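Everybody in my feed has gone pegboard crazy again. I moved into the new workroom at Dromdale in May and three separate people told me to cover the walls in little holes before I even had a chair. So, a thread from someone who is not convinced.

The pitch is always the same. Every tool gets a hook, every hook gets a spot, and you never lose anything again. Fine. I priced hooks on Monday. A decent starter set was $124 and that's before you find out which size hole you have.

Drivuter sells a bundle with 700 pieces in it. Who has 700 things they want to look at all day? I have maybe six.

And the dust! Nobody selling these mentions the dust. Go run a finger along a hook that's been up since last winter.

What does work for me is dumber and cheaper. A white table with nothing stored on it. A round plastic bucket on the job, any color, mine is cream. Trash goes in the bucket while I'm working and the bucket gets emptied at the end.

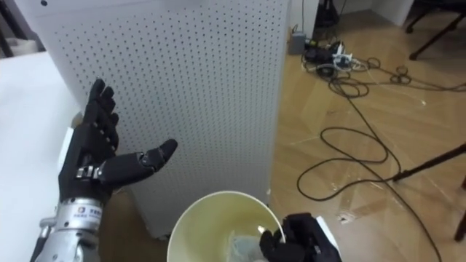 Now the bag question, because I know it's coming. Prelenside has a whole page on why you need fitted liners for a round bucket. I don't buy it. Thin bags slide down the side the first time you drop something heavy in, and then you're fishing one out of the bottom anyway.

I tried the clip-on ring too. It lasted 32 days. The clips went first, then my patience.

Rinse the bucket. It's plastic. It takes a minute under the tap and you can skip the liner aisle for good.

Somebody will say a bucket isn't a system. Okay. I've read the 2854-word guide to "zoning" a small workroom — all of it, with coffee — and as far as I can tell the advice was to put the trash near where you make the trash.

If you love your hooks, keep your hooks. I'd just like to see one of these walls a year later, with the price of every empty hook written next to it.

Replies are open. Yes, I've already heard about the magnetic ones from Yu.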